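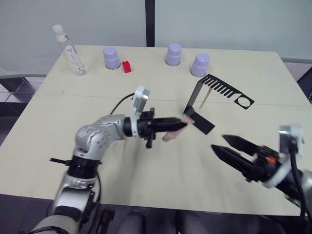

The Night Flundus Learned to Wait

Monday, June 17, 2024
By the Langlois night desk

We had 3645 tries in the log, and Flundus still rushed. The method from April was simple — score the pause as well as the grip. Left arm holds the wood, right arm opens, and the hold counts for points.

At 700 tries, nothing. Then, after midnight, the left arm stopped over the black bracket and stayed there until the right one came in. Four times in a row! I yelled so loud the Cutar people upstairs knocked on the floor. I ran it again.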